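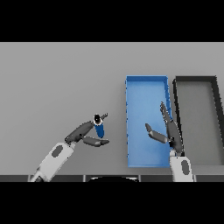 A simulated sorting job in progress: the left arm has hold of a small blue cylinder, and the right one waits, open, over the blue tray.

Who's Going to Put Away the Groceries?

My mother had a drawer in her kitchen that held batteries, birthday candles, rubber bands, a tape measure and the keys to at least two cars we no longer owned. Once a year, usually in February when the weather kept everybody indoors, she would tip the whole thing out on the table and make my brother and me sort it. I complained every single time. I thought about that drawer a great deal last month, sitting in a drafty upstairs office in Dotudville, watching a pair of robot arms on a screen try to get one small thing into one tray.

The arms belong to a project called Oleo, and the person in charge of them is Maj-Britt Midtbø, who spent most of her working life running the packing floor of a company that sold plumbing parts by mail. She came to robots late and she came to them cross. For years, she told me, salesmen had been walking onto her floor and promising her a machine that would do what her people did, and for years she had handed them a box of mixed washers and fittings and asked them to show her.

"They always wanted to come back another day," she said, pouring me a second cup of coffee I hadn't asked for but was very glad to have.

So Oleo practices the dull stuff. Pick up a small part, carry it over, set it down in the proper tray, let go. Nearly all of that practice takes place in simulation, on a plain gray tabletop with two trays and two white arms facing each other, and it is a good deal more absorbing to watch than it sounds. You find yourself leaning toward the screen, the way you do when a toddler is carrying a full glass of milk across the rug – come on, come on, a little farther.

The afternoon I visited, Eskil Sundqvist was going through the latest batch of runs. He writes the software and has the patience of a man who fishes. Out of 244 attempts at a one-part job, he said, 102 had finished with the part in the tray and both arms clear of it. The rest went wrong in all sorts of ways. Parts were pinched too near the end and swung loose. Parts were dropped on the rim. In 19 of the runs the arms simply got in each other's way, like two people trying to be polite in a doorway, and stayed there until the clock ran out.

I asked why you would want two arms for a job I could do with one hand while talking on the phone. Eskil laughed and told me to go home and notice how often my other hand was helping. I did, and he's right! I steadied the colander. I held the bag open. I turned a sock the right way out, and I would not care to try that with one hand at my age.

Can a machine do our chores yet, then? I went around asking this of anybody who would stand still, and the fairest answer I can give is that it depends very much on how tidy you already are. A shop floor where the same bin sits in the same place every morning is within reach, and for some jobs it has been for a long while. A kitchen is another matter. The cereal moves. Somebody leaves a backpack on the counter. The light changes at four o'clock and every glass on the rack looks different.

Maj-Britt figures a part-sorting bench she would be willing to put her name to is some 3 years off, and she said it with the face of a woman who has been let down by delivery dates before. It would work beside her old crew, taking the trays nobody likes, and somebody would still have to check it at the end of the shift. As for a robot that empties the dishwasher in a house with children in it, she waved her hand and offered me a cookie.

Before I left, Eskil started up one more run and we all three watched it. The left arm let its part go a shade too early, and he wrote something down in a notebook and set it going again. When I got home the dishwasher was full, and clean, and had been since breakfast. I put the radio on and started with the forks.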